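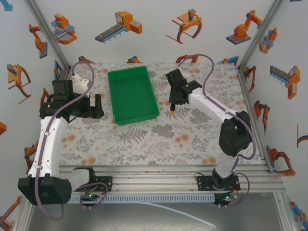
Dindo Layug wrote:

> Has anyone on the list had luck with large florals in a small room?
> My wife wants the Erno for the downstairs hall at Levadcombe, and
> the man at Pascual told me to buy double what I measured. I assume
> he has a boat to pay for. Also, do I really need to size plaster
> that was painted years ago, or is that one of those things people
> say?

Dindo,

He may well have a boat, but he isn't entirely wrong. Double is silly. What gets you is the repeat. If the pattern comes around every two feet and your wall is a few inches over a multiple of that, you throw away most of a repeat on every single strip, and it piles up in the corner looking at you. I papered my own hall with a big floral and came out with enough scrap to line every drawer in the house. I then lined every drawer in the house. My wife has asked me to stop.

Do the sum in strips, never in square feet. Wall height plus four inches for trimming, rounded up to the next full repeat, and that's your strip. Then see how many you get from one roll. The answer will annoy you. Buy one roll past that, all from the same batch, and write the batch number on the wall where the paper will cover it. Mine was 846, and I know that only from a pencil note behind the coat hooks.

As to large florals in a small room, go ahead. The old advice was small room, small print, and I followed it for years and lived in what looked like the inside of a shirt. A big flower on a pale ground is easier on the eyes, and it hides a bad wall better than stripes do. Stripes in a house that has settled will tell every visitor how far it has settled. 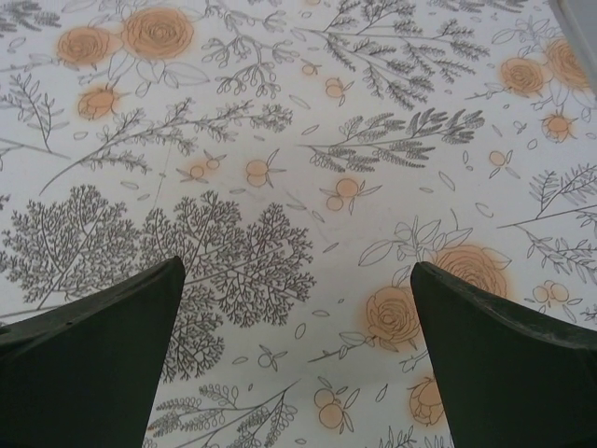 Peach-orange roses and gray ferns on white

On sizing: yes, you need it. Painted plaster grabs in one place and lets go in another, and you won't learn which until the strip is up and you've put the ladder away. Give it one coat and leave it overnight. I use the Kirmont, which smells like a wet dog but goes on evenly. If the old paint is gloss, sand it first, and wear a mask. 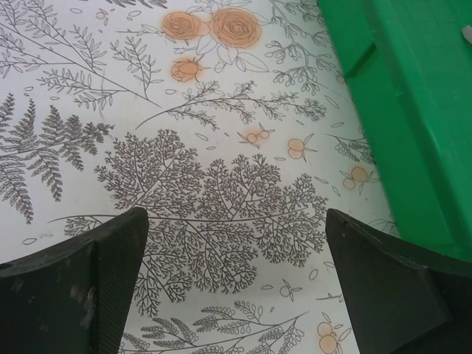
Start beside the door you use least. Somewhere in that hall the last strip will meet the first one and the pattern will not match, and you get to choose where that happens. Mine is over the kitchen door – 118 guests and relations have passed under half a rose without a word, or so I tell myself. My sister noticed in six seconds, with her coat still on.

One question back at you: is there a radiator in there, and are you taking it off the wall or going down behind it with a coat hanger and bad language? I have views on this, but I'll hold them until you say which.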